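The Vuleck Pride Flag Kit, for porches, stoops and marching

We started making these kits at our shop in Kistthorpe after a June when every flag on our block had faded to pink and gray before the month was out. Fathima Munasinghe, who does our sewing, went home that night and cut up an old tent, and the flag you can order now is a great-grandchild of that tent (with much better seams, she would like me to add).

Each kit comes with one flag, one two-piece pole and a bracket with its screws. You can choose the rainbow, trans, bi, lesbian or progress design, and if you need one we don't list, please write to us – we love those emails and we answer all of them. The flag is 70 inches long, which looks generous on a porch and is still easy to carry for a whole parade route without your arms giving out.

Fabric: nylon, double stitched on all four sides
Pole: aluminum, comes apart for the bus or train
Washing: cold, by hand, hang to dry
Group orders: 10 kits or more ship free
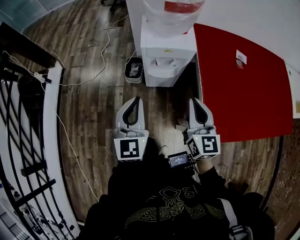
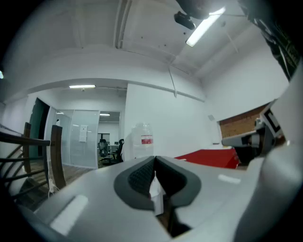
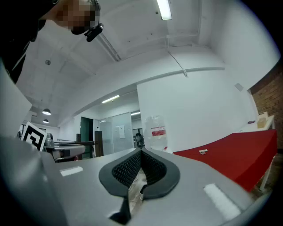 Last year we sent out 1,063 kits, and a good many went to libraries, churches and student groups who had never flown a flag before and were a bit nervous about it. If that's you, Maarja Sproģis at our front desk is happy to talk about brackets, landlords and windy corners for as long as you like. Replacement flags are sold without the pole, so please hang on to your old one. Orders placed before noon go out the same afternoon.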